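Unit 4: Dry Soil Removal at Thresholds and Changes of Floor

Handout for the second practical session. Read with the Unit 3 notes on hard floor finishes.

4.1 Scope

Dry soil means anything loose on the floor that can be lifted without water: grit, crumbs, hair, paper scraps, packaging. It is removed before any damp or wet work begins. Soil left in place when the mop arrives turns to slurry, and slurry settles in the grout.

This unit deals with sweeping by hand at doorways. Open floor was covered in Unit 3 and the method is not repeated. Suction machines are in Unit 6.

4.2 Why doorways are treated separately

A doorway concentrates foot traffic into a strip less than a metre wide. In the floor survey used for this course (the Nazari building, 14 doorways, 3,963 grams of dry soil collected over the whole survey), 378 grams came from the thresholds alone, although they made up a very small share of the floor.

Three features make the strip awkward to sweep.

Change of material. Where one tile meets another there is often a small difference in level, a joint wider than the rest, or a metal trim. Fine soil lodges against the higher side.

Change of texture. A matt tile with open grout lines holds grit that a polished tile would release. Bristle pressure suited to one is wrong for the other.

Confined width. The broom cannot be swung through its normal arc. Strokes have to be short, and the dustpan takes up floor that would otherwise be worked.

4.3 Equipment

Broom, upright, with synthetic bristles. Check that the bristles are straight. A splayed edge skips over the joint.

Dustpan with a handle. The long-handled type is preferred for this unit because the pan can be held in position without kneeling. The lip must lie flat across its whole width. A pan with a warped lip, however slight, is withdrawn from use.

The training room stocks the Lovetetti and Veltell sets. They are interchangeable for assessment purposes, but the Veltell pan has a deeper lip and should be tilted slightly more.

4.4 Direction of work

Sweep each room towards its exit and stop short of the threshold by one broom width. Do not push soil across the joint. The pile is collected on the side where it was gathered, and the threshold is then swept as a separate strip, from the frame inwards on both sides.

Where the two floors differ in colour, work so that the final stroke is made on the paler one. Soil is easier to see against it, and stray particles are less likely to be missed.

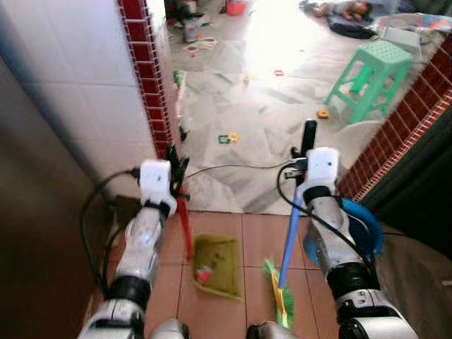
The pan is placed before the broom is moved, with the lip square to the line of travel. Hold it still throughout the stroke. Moving pan and broom towards each other at the same time is the most common fault seen in assessment and usually drives fine material under the lip.

Stroke length in a doorway is kept short. The head stays in contact with the floor until it reaches the lip, then lifts. A flicked finish throws light debris over the back of the pan or against the frame.

After the first collection a thin line of dust remains where the lip rested. Draw the pan back by some 100 mm, keep it flat and repeat. Two repeats are normally enough on glazed tile. Unglazed tile may need more.

4.5 Edges and frames

Vertical tile borders and door linings meet the floor at an internal corner. Turn the broom so that the end tuft enters the corner and draw the soil out towards the centre of the opening. Do not sweep along the corner, as this packs it.

If the door is hung on the near side, open it fully and sweep behind it first. Loose items standing near the opening – basins, bins, mats – are moved clear before work starts and put back when the floor has been checked.

4.6 Larger debris

Single pieces such as wrappers or scraps of packaging go into the pan with the rest, provided they are dry. Broken glass is outside this unit and is dealt with under the separate procedure. Check the contents of the pan before emptying. A piece resting near the front edge will fall out if the pan is lifted level, so tip it back first and carry it with the open side raised.

4.7 Recording

Enter on the Lunico sheet: location, both floor types, number of collections, any damage to joint or trim. Weights are recorded only when the session is a survey.

4.8 Preparation for next session

Choose one doorway at home or at work where the floor changes. Note the two materials, which side is higher and where the soil collects. Half a page is sufficient. Sketches are accepted if the joint is shown in section.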